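Removing a white heat mark from a clear-coated table

Posted by Imlow, October 30, 2025

I put a hot casserole dish on our dining table with only a tea towel under it and now there's a cloudy white patch. The table is a pale timber veneer with a satin clear coat, bought secondhand, so I can't ask the maker what finish it is. I've wiped it with a damp cloth and it made no difference. Is there a way to fix this without sanding the whole top? A local restorer quoted me $500, more than I paid for the table.

Gikier

Mayonnaise. Leave it overnight. Worked on my nan's sideboard.

Thabiso Msimang

White usually means moisture trapped in the finish, and the colour of the wood underneath is fine. A dark mark would be a bigger job.

Start with a dry cotton cloth over the patch and an iron on its lowest setting, no steam. Press for a few seconds, lift, check, and repeat. Stop if the coating feels soft or tacky. Let it cool completely before you judge it.

Don't go near it with 120 grit. Veneer is thin and you can go straight through it, especially at the edges.

Shabalala

Agree with the iron. If a faint haze is left, rub it lightly along the grain with very fine steel wool and a bit of paste wax, then buff. Try it under the table first. Expect to spend around 90 minutes on it, mostly waiting.
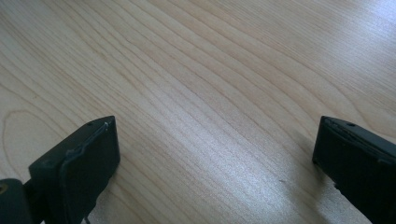

The rubbed area can end up shinier than the rest, so wax the whole top the same day to even it out. And get a proper cork trivet.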